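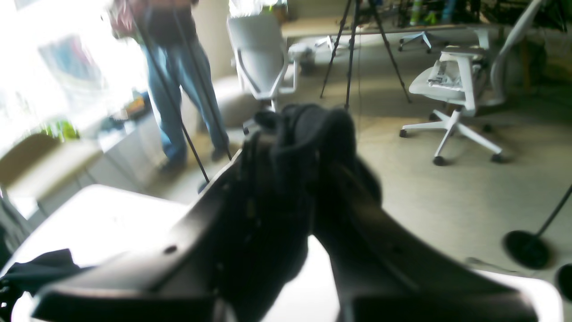

*A piece of black fabric between the fingers of the gripper at Hastura.*

When the first arm came to Hastura in March, Tapio Aaltonen did not want to stand near it. He had sorted textiles by hand for many years, first at Brirkent and then here in Motamville, and he was sure he knew what the machine meant for him.

"I thought, this is the end of my job, and they want me to be polite to it," he says. We are sitting in the break room, and he has already let his coffee go cold two times.

The company takes in used work clothes, sorts them and sends them on for repair or for recycling. On a normal shift 615 pieces go through the hands of his team. The arm, on a good day, manages 120. It picks up a piece, moves it to the next place and lets it go. Most of the decisions are still made by people.

"Dark cloth is difficult," Aaltonen says. "A black shirt on a black shirt, even I must touch it to know where one stops. The arm takes two, or it takes the corner and loses it. In the beginning I was happy when it lost it. I can admit this now."

His work has changed all the same. Before, he stood at the table for the whole shift. Now he spends half of it teaching. He chooses which pieces the arm should try, watches how it takes them, and writes down each failed pick in a form he finds too long. There were 577 failed picks in the form for the first month. He asked to have the list printed and he read all of it at home.

"My wife asked if it was a novel," he says. "But I saw something there. It was almost always the sleeves."

After that the engineers changed the way the fingers close. Aaltonen is proud of this, although he says it quickly and then speaks of other things. His pay went up by one step in the summer. He thinks it should have been two.

Not everybody on the team is content. Two colleagues moved to Bartoš, where the sorting is still fully manual, and he understands them. The conversation at the table has become less, he says, when one person is always looking at a screen. The union wanted a written promise that no position would be removed because of the arm, and got one for 330 days.

"And on day 331?" I ask.

"Then we talk again. I have told them this." He shrugs. "My shoulder is better, this is true. I don't lift the bags as before. For a man of my age it is not a small thing. But I would like that they ask us before they buy the next one, and not when it is already in the box."

He looks at the clock on the wall. The second half of his shift begins in four minutes, and he wants to try the arm with knitted gloves.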